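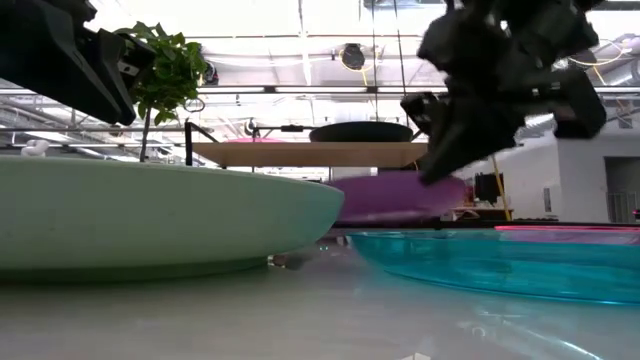 Bolen's plate library opens Thursday, and it is not shy about color

Residents of Bolen will soon be able to borrow dinner plates the way they borrow books, with the same general hope that everything comes back in one piece.

The Quaye Street plate library opens at 10 a.m. Thursday with 3,830 plates, bowls and saucers on its shelves. Most came from a banquet hall that closed last winter after decades of feeding weddings, retirements and one memorable chili cook-off. The banquet hall, it must be said, never met a color it didn't like. Green, turquoise, purple and pink are all well represented. White is available on request, and takes a while to find.

"People ask if we have anything that matches," said Divya Lobo, who runs the library. "I tell them it all matches if you set enough of it out."

Borrowing is free for anyone with a Bolen address. Households may take up to 400 pieces at a time for as long as 4 days, which should cover a family reunion and the arguments afterward. Larger events, up to 1,000 pieces, need to be booked two weeks ahead. Plates are supposed to be returned washed. Lobo has asked that "washed" be given its usual meaning.

The town council approved the idea in a brief meeting, most of which went to the parking. Supporters hope it will cut down on the paper plates that pile up in the park every summer. One council member wondered aloud what would happen to broken pieces. Borrowers will pay a dollar for each one, and the shards will go to the middle school, where the art teacher has been promised enough for a mosaic and would prefer not to receive them all at once.

The see-through plates have been the early favorite, with several block parties already asking for them. The purple ones remain widely available.

Pickup is at the side door on Quaye Street. Bring a box, and maybe a second person to carry the other end.

Contact the newsroom | © Bolen local news, all rights reserved | Back to top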